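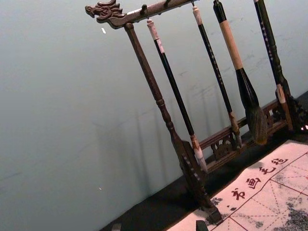

Kieran Whiteley objected to our first draft on the grounds that ink spread is a property of the paper and the ink together, and that a table listing "absorbency" for each paper on its own would be misleading. The table was withdrawn. The values in this report are given for one ink at one dilution, and the word absorbency is used only in the section on water uptake.

Ink Spread on Sized and Unsized Papers
Project report, materials option

1. Background

Paper used for brush writing is sold in sized and unsized forms. Sizing is a treatment, usually with alum and animal glue or with a synthetic agent, that slows the entry of water into the fibers. On unsized paper a drop of ink widens quickly and leaves a soft edge. On fully sized paper the drop sits on the surface and dries mostly by evaporation. Semi-sized papers fall between the two, and their behavior is hard to predict from the label.

The spread of a liquid in a porous sheet is often described by the Lucas-Washburn relation, in which the distance traveled grows with the square root of time. The relation assumes a supply of liquid that does not run out. A single drop on paper has a limited supply, so the relation can hold only for the early part of the process. After that the front slows and stops.

We wanted to know how long the square-root region lasts on each paper, and whether final stain size follows the early rate.

2. Materials

Five papers were tested: Multley unsized, Multley semi-sized, Vekley unsized, Vekley sized, and a plain copier paper as reference. The ink was Gisler bottled carbon ink diluted with deionized water. A single batch was mixed and used throughout. It was stirred before each run, as carbon settles on standing.

Sheets were cut into squares with the machine direction marked in pencil on the back. They were then kept in a Flukberg humidity cabinet at 52 percent relative humidity until their mass no longer changed. The copier paper reached constant mass first. Both unsized papers took until the following morning.

3. Method

Each square was clamped at the edges over an open ring so that the wetted area touched nothing underneath. In early trials the squares were laid flat on glass, and liquid collected between paper and glass and increased the spread. Results from those trials are not included.

Drops were placed with a fixed-volume pipette held in a stand. A video camera above the ring recorded each drop until the outline stopped moving. Frames were converted to black and white with a single threshold, and the stained area was found by pixel count. The area was converted to an equivalent diameter, with the long and short axes recorded separately.

A total of 500 drops was recorded, divided equally among the papers. Drops that bounced, split, or landed on a visible fiber clump were repeated, and the repeats are included in the total in place of the rejected drops.

Water uptake was measured separately by weighing squares before and after contact with a wet sponge for a set time. The sponge method is crude, but it needs no special equipment and gave a consistent ranking.

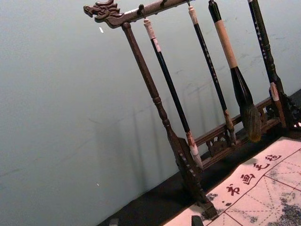

Figure 2. Brush rack, dragon head at the end of the crossbar.

4. Results

Both unsized papers showed a clear square-root region. Plotted against the square root of time, the diameter gave a straight line that bent over as the drop was used up. Vekley unsized had the steeper line. Multley unsized had the larger final stain. The early rate is therefore a poor guide to final size, at least for these two papers.

Multley semi-sized behaved in two stages. The drop rested on the surface with little change and then spread quickly once the sheet had wetted. The length of the resting stage varied widely from square to square, even within squares cut from one sheet. A mean value is of limited use here, and the full set is listed in the appendix.

Vekley sized and the copier paper showed almost no spread beyond the initial contact area. On the copier paper the edge was feathered along single fibers, which the threshold method does not capture well.

Stains on the unsized papers were longer along the machine direction than across it. The difference was largest for Vekley unsized.

The water uptake ranking matched the ranking by final stain size except for the two sized sheets, which changed places. The difference between them was smaller than the scatter in the weighings.

5. Sources of error

Threshold choice had more effect than expected. The outer zone of each stain on unsized paper is mostly water with little carbon, and a lower threshold counts less of it. Changing the setting by five gray levels altered the diameter for the unsized papers but left the sized papers unchanged. The setting was fixed before the main runs and not adjusted afterward.

The room was drier than the cabinet. Squares were used immediately after removal, but some moisture loss during clamping is likely.

Pipette height was set by eye against a mark on the stand. A higher drop strikes harder and starts with a wider contact area.

6. Further work

The resting stage on semi-sized paper should be measured on sheets from several packs. It would also be worth repeating the unsized runs with dyed water in place of carbon ink, to separate the movement of the liquid from the movement of the particles. The clamping rings and the remaining cut squares are stored with the cabinet, labeled by paper type.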